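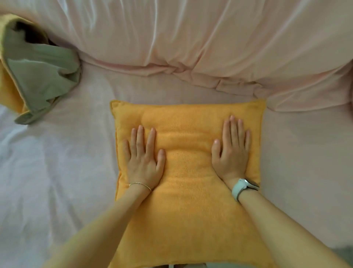 Pressing and shaping a cushion by hand

In our robotics club the project for this year is called Clenuvmont. The students teach a robot arm to put a bedroom in order, and the cushion is the hardest part of it. Before they could write the steps for the arm, they had to learn to do each step well with their own hands. These tips come from their notebook. They are useful also if you have no robot and only want a tidy bed.

Work on the bed and leave the duvet heaped at the far side, so you have a flat place in front of you. Lay both palms flat on the cushion, one on the left half and one on the right, with the fingers spread. Press straight down, hold, and release slowly. Look for a line where the stuffing comes together. If there is one, put your fingertips just before it and push the stuffing away from you. Do not pull at the seam.

Turning the cushion

After each pressing turn the cushion a quarter and press again. With a square cushion two full rounds are enough. We tried more and it only made the middle hard. For the arm we mark one corner with a small piece of paper tape, otherwise the students lose count of the turns. At home you will not need the tape.

Filling the corners

Corners become empty first. Hold the corner between thumb and fingers and with the other hand beat the side of the cushion, 5 short beats for each corner. The club's gripper, the Hanon, cannot pinch a corner with a raised seam because its fingers are too smooth. The students put a strip of rubber glove on each finger and this helped a little. They want to try cork next - if somebody has old cork mats, please bring them to the workshop.

Towelling covers

A cover with loops catches on everything. Take off rings with high stones, and check that there is no rough edge on your nails. For the same reason every screw head on the gripper must be covered with tape before a practice. Wash such a cover inside out, and close the zip before it goes in the machine. Do not iron it. Shake it well while it is damp and the loops will stand up again.

The duvet

Do the duvet last. A shiny one slides, so take it by two corners and walk with it to the foot of the bed. Do not try to throw it. Our arm cannot walk, and for this reason the group Britska has divided the movement into 6 small pulls, with a stop after each one. It is slow but the duvet arrives more or less straight. The other group, Lloyd, prefers one long pull and then a correction from the side. They have not agreed yet which way is better.

Before you practise with the arm

Take everything loose from the bed, also clothes and scarves.
Pull the sheet tight and tuck it on both sides.
Switch off the arm before you put your hands on the cushion.
Write the result in the notebook the same evening, also when it was bad.

The practice bed is free again after the March competition. Each group can use it for 5 turns and then changes with the other group. Please leave the cushions on the shelf, standing on their side, and not one on top of the other.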